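Why Does Soup Taste Better the Next Day?

Written by Merike Sakalauskas for young readers

Maybe you have noticed this at home. On the first evening the soup is good. You eat it again the next day, and now it is very good. Did somebody add something in the night? No. The soup was standing in the refrigerator the whole time, and still it changed.

In our town there is a small soup restaurant with the name Zudama. It has 20 seats and only four soups on the menu. The cook, Siiri Avotiņš, makes her bean soup one day before she sells it. I asked her why, and she told me, "Today it is beans and water. Tomorrow it is soup." I wanted to understand this better, so I read about it, and I will explain it to you.

Flavors need time to travel

When you cut a carrot, its flavor sits inside the carrot. In the hot pot, a part of this flavor goes out into the water. The salt from the water goes the other way, into the carrot. This movement is slow. It continues also after the cook turns off the stove, and it continues even in the cold, only more slowly.

You can see a similar thing with tea. Put a tea bag into a glass of water and do not stir. The brown color goes out in little clouds, and after some time all the water has the same color. Scientists call this diffusion. It is a long word, but it means only that small things spread out from a place where there are many of them to a place where there are few.

Sharp tastes become soft

Raw onion and raw garlic have a strong bite. Cooking makes this bite smaller, and resting can make it smaller still. The sour taste of tomato and the hot taste of pepper also seem more gentle the next day, when they are mixed well with everything else.

Soup gets thicker

Beans, potatoes and rice have starch in them. Starch is the stuff that makes a sauce thick. When the soup cools, the starch holds the water more tightly, and the soup does not run off your spoon so quickly. Meat soup with bones can even shake like jelly when it is cold — this is from gelatin, which comes out of the bones and skin. When you warm it, it melts again. 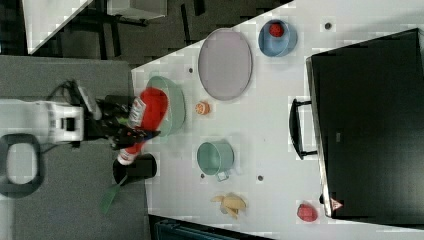 Your nose has a rest too

The person who cooks smells the onions for a long time. After a while the nose gets used to the smell and does not notice it so much. The next day the nose is fresh, and the cook enjoys the soup more. Ask the cook in your family if this is true for them.

Not every food likes to wait

A salad with dressing becomes soft and sad. French fries lose their crisp outside. Noodles drink the soup and grow fat, so at Zudama they are cooked apart and go into the bowl at the last minute.

Be careful with the pot

Soup must not stay in the warm kitchen all night, because germs like it there. Ask an adult to put it into small boxes and then into the refrigerator soon after dinner. When you want to eat it, an adult should heat it until it steams and bubbles.

Try it at home

Keep one small cup of today's soup in the refrigerator. Write down three words about how the soup tastes tonight. Tomorrow warm the cup with an adult, taste it, and write three new words before you look at the old ones.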